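# Fake flowers, two vases and a floor mat

I have never trusted artificial flowers. They gather dust, they fool people only from across a room, and the ones sold as "real touch" feel to me like a wetsuit. So when the Fluduvier catalogue landed on the mat with eight pages of them, all promising spring in an instant, I decided to find out whether any of it stood up to a closer look.
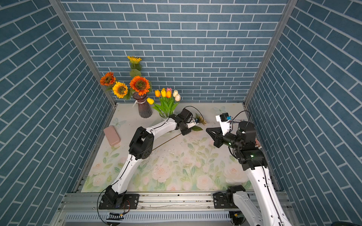 The catalogue's big idea is that you can mix everything. Sunflowers with tulips, roses underneath, tile behind, and the whole lot will "talk to each other". I have my doubts about flowers talking to each other. In a garden these two would hardly meet: the tulips are over long before the sunflowers get going in July. Putting them side by side is the first thing that gives the game away, and any gardener who comes to tea will spot it before the kettle has boiled.

Still, I said I would be fair, so what follows is a short gallery of notes, one for each part of the arrangement, with my grumbles attached.

## The sunflowers

Four of them, in yellow and orange, and I will admit they are the better half. A sunflower is a stiff, coarse sort of plant to begin with, so a stiff, coarse copy has less to live up to. The dark centres help. The tall stem with the broad leaves does its job too, as it lifts the small yellow one clear of the rest and stops the group looking like a row of plates.

The orange is where I start to frown. Orange sunflowers do exist, but next to a bright yellow one this shade looks as if it came off a different shelf. If I were buying again I would keep to yellow and spend what I saved on more leaves.

## The maroon vase

Ribbed glass in a dark maroon, with a white ribbon tied in a bow at the neck. The colour is a sound choice. Dark glass hides the ends of the stems, and the ends are always the ugliest part of a fake flower.

The bow I could live without. Ribbon round a vase says "gift shop" to me, and white ribbon goes grey sooner than you would think. Virura sell a plain ribbed vase that makes much the same point without the trimmings. It costs more, mind, and I can't say I would swear to the difference in a dim hallway.

## The tulips

Seven blooms: yellows and oranges, a pink one at the top, a cream-white and a very pale pink. The paler ones are the most believable. Real tulips never stand to attention for long, and somebody has let one of the yellows lean out low on the left, which does more for the bunch than any amount of clever petal work.

What I don't believe is the mixture. A shop bunch of real tulips will usually stick to a colour or two. When every stem is different it starts to look like a sample card. Take out the strongest orange and the strongest yellow and I think you would have something quite decent.

## The clear vase

Clear glass is a brave choice for artificial stems, and I would call it the wrong one. With real tulips you get water and a bit of green life to look at. With these you get bare stalks, and people's eyes go straight to them. Some put in water for show. I tried that once at home and ended up with rust on the wires and a smell, so be warned.

## The floor mat

Cream, with soft pink roses, pale green leaves and a faint butterfly or two. I expected to dislike it and I only half do. The print is washed-out enough to stay behind the flowers, and the butterflies are so pale that you might miss them.

My complaint is practical. A cream mat shows everything. There are dark specks across this one and a thin dark streak of bits through the middle, and that is simply what pale mats do. Sandhu list a similar pattern, item 806, on a darker ground, and for anywhere near a door I would have that instead.

## The blue brick pattern

Slate-blue with white lines between, on all three sides. I can see the thinking, as yellow and orange do look well against blue. But it is a busy backdrop, and above a busy mat it gives the eye no rest. One plain wall would have done more for the flowers than another vase.

The silver corner posts bother me less than I expected. They are at least tidy.

## The pink block

A sponge or a bar of soap, one or the other, on the left side of the mat below the maroon vase. The pink picks up the roses rather nicely. I would still put it by the sink.

## Would I have any of it?

The sunflowers, in the maroon vase, with the bow off. The tulips I would thin out and move to something you can't see through. As for the cream mat, I have a dog, so no.

I priced up the same sort of thing at the garden centre in Trandosthorpe and came home with two pots of real primroses, which are on the back step and already a bit nibbled.

*Posted 2024-02-02*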